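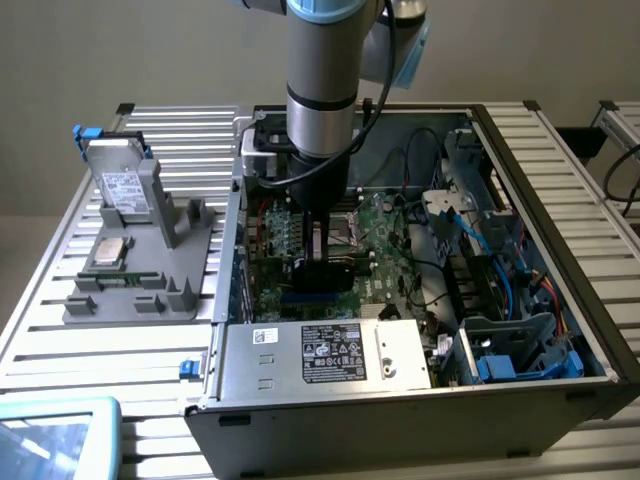
The old tower on the bench, side panel off.

July, evening

Got back to the Inwood computer after leaving it alone for most of the month. It has been on my list to strip it for parts or get it going again, and I still haven't picked one. Dimus wants 32 for a used power supply and I don't want to pay that until I know the rest is worth keeping.

I laid the case on its side and went over the board with a flashlight before touching anything. Green board, coin cell at one corner of it, a small pale heatsink near the power supply. I wrote down where the thin red wire runs, as last time I pulled a wire without a note and spent an hour in the manual.

The coin cell is probably finished. I'll pick up a new one with the groceries. The clock was wrong every time I started this computer in the spring, and I got tired of setting it.

Supper at seven, leftover rice. Went back out after.

Spent the second part of the evening on the slots. The blue clips are the kind that hook over and hold the covers, and I like them better than screws. The covers themselves are full of vent slots and will need a brush. There is one white PCI slot and the rest are black PCIe, so the old sound card from the Durnau machine would have a place to go if I can find it. I think it's in the box under the stairs with the printer cables.

Memory is the other question. Four black slots for it. Dalgleish had used sticks listed last week, but the postage was silly. I'll look again at the end of the month.

The drive I put aside for this is 500 gigabytes, plenty for music and the scans of the house papers. I have 303 scans done so far and they are all on the laptop, which is nearly full. 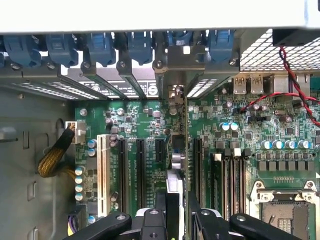

Still to do

New coin cell.
Brush for the slot covers.
Look under the stairs for the sound card.
Decide on the power supply before Dimus sells it.
Copy the scans somewhere else in the meantime.

In bed by eleven. Rain all night by the sound of it.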